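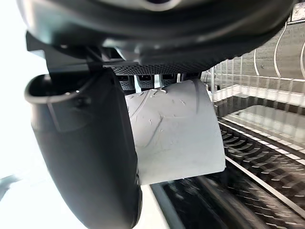
Tenant wants to repaint, who pays for the paint?

Nerea Palacios
I rent out the upper floor of a two-family house in Cantero. My tenant has been there going on three years and asked last week if she can repaint the living room and hallway. She would do the work herself but wants me to cover the paint. The walls are a plain off-white and have normal scuffs. The lease says "no alterations without written consent" and nothing else on the subject. I am holding a deposit of 3,000 dollars. If I say yes, can I still take money out of it later if the job is bad? And is it normal to pay for the paint?

Rodrigo Figueroa
Rules differ from state to state, so check your local landlord-tenant law or call the housing office before you sign anything. In general, scuffs after three years count as normal wear and you would be repainting at your own cost when she moves out anyway. Paying for paint now is cheap compared with hiring a crew. I paid 100 dollars toward paint for a tenant in January and was happy with the result.

Put the consent in writing. Mine is one page: which rooms, which color and finish, who buys the paint, a date it has to be done by, and a line saying whether the walls must go back to the original color. Both of us sign and each keeps a copy. Take photos of the walls, trim and floors before she starts – paint on the floorboards is the usual trouble, and that would be damage, not wear. With photos and a signed page you have something to point to if you do need to deduct.

If the house was built before 1978, find out about lead paint before anyone sands.

Brodie Tamihana
just say no, they always pick some dark color and then it takes 2 coats of primer to cover it

Haruto Amano
You can pick the color yourself and make that a condition. I buy the cans and drop them off, and I hold on to the leftover for touch-ups. Ask for satin in the hallway, as flat paint marks easily there.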